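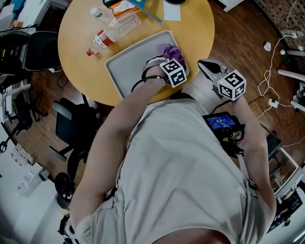 Can a machine wipe down a tray yet, or is it still vacuums and nothing else?

Posted in Home & Workshop Tech by Zdenka Nikolovski, 19/12/2025

Hello all! I help run a small café with my sister and I've caught the robot bug badly. It started with a Romia floor cleaner, which we've had since May, and I love it. It goes out after closing, does under the tables, gets itself back on its dock, and all I do is empty the bin and pull the odd hair out of the brush.

So of course now I want more. The job that eats our evenings is trays. Plastic ones with a raised rim, the sort everybody has. We do 30 of them every night, and each one has to be picked up, wiped flat, wiped along the rim where the crumbs stick, turned over if it's sticky underneath, and stacked. Then the tables. It isn't hard, it's just dull, and my wrists know about it by the weekend.

I've been watching every clip I can find of robot arms folding towels and loading dishwashers and I find it thrilling, but I can't tell which of them are real working machines and which are one good take out of many. My sister says I should buy more cloths and calm down.

What I'd love to know:

Is there anything a small place could buy today that wipes a tray properly, rim included?
If not, what's the hard part? It looks so simple when a person does it.
Is there anything I could do now to make our routine easier for a machine later on?

We have a decent back counter, a normal socket and no engineer. Thank you!

3 replies

marrowfat

No. Get a dishwasher with a tray rack.

benchtop_lou

I'm going to disagree with the one-liner, at least a bit, as this is my favourite subject and I've been waiting for somebody to ask!

First question: for your size of place, no, I don't know of anything I'd tell you to spend money on this winter. I've had a go on a Vastell arm at the workshop where I rent a bench, and it's a lovely thing. It will take a part out of one box and put it in another all afternoon. Put the box a hand's width to the left and you have to show it again. We did try it with a cloth. It wiped a flat board quite nicely for 2 passes, then the cloth folded under itself and it carried on rubbing the board with its bare fingers, perfectly happy.

That's your hard part, really. A cloth has no fixed shape. Push it into the end of a tray and it bunches up against the rim, and your fingers feel that and sort it out before you've thought about it. You also press harder on a dried ring of coffee than on a few crumbs, and your other hand is holding the tray so it doesn't skate off. People do all of this while talking to somebody else. A machine has to get each bit of it from somewhere: cameras, sensors in the fingers, or a great many goes at the same job done by people.

The other thing is mess around the job. Have a look at any table where wiping gets done and there's always more on it than the thing being wiped.
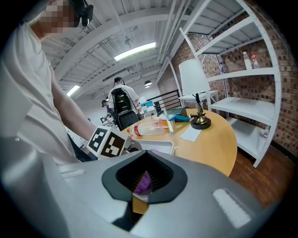

Round table with a tray at the edge, a bottle on its side and a lamp to work around.

You or I would reach past the bottle or stand it up without a thought. For a machine, deciding whether that bottle is rubbish, or in the way, or best left alone is a separate problem from the wiping. Same with a sheet of paper: do you lift it, wipe round it, or wipe over it? (Please don't wipe over it.) And a lamp you can nudge, but only by the base.

What cheers me up is how quickly the general side is moving. The better systems I read about are taught from people doing ordinary chores in ordinary rooms with clutter left about, and I think that's the right way to go about it. I'd much sooner have a slow robot that copes with a messy table than a quick one that needs a bare one.

For your third question:

Stick to one kind of tray if you can. Odd sizes are a pain for any machine.
Stack them the same way up, in the same place, every night.
Clear the table first and wipe second, as two separate jobs. It'll help you now as well.
Use a cloth in a strong colour that doesn't match the trays. Easier for a camera to find, and easier for you to spot under a pile of napkins.

There's a free beginners' course on Skillov about teaching arms by showing them. I got through it in 2 evenings with no maths to speak of. Do it for fun, even if you never buy an arm.

oldpressman

Retired from a packing shop. We had a tray washer from Atanasov, a tunnel on legs with brushes and a belt. No cleverness in it at all. You fed trays in one end and took them off the other, and it did the rims because the brushes were bent to suit. It took 2 of us to lift the lid off for cleaning, mind, and it was far too big for a café.

My point is that a machine for trays has been possible for donkey's years, so long as trays are all you ask of it. It's the one that does trays, then tables, then puts the milk away that you're waiting for. I'd like to see it too.

Meanwhile, for the wrists, fold the cloth in quarters and use the flat of your hand. And change hands halfway through the stack.

Zdenka Nikolovski

Thank you both, and thank you marrowfat, I suppose! I've signed up for the Skillov course and ordered cloths in the brightest pink they had. We already use one sort of tray, so I'm claiming that as a head start. Lou, if your workshop lets visitors in, I would love to see that arm have another go with a cloth.

benchtop_lou

It does, Saturday mornings. Bring one of your trays!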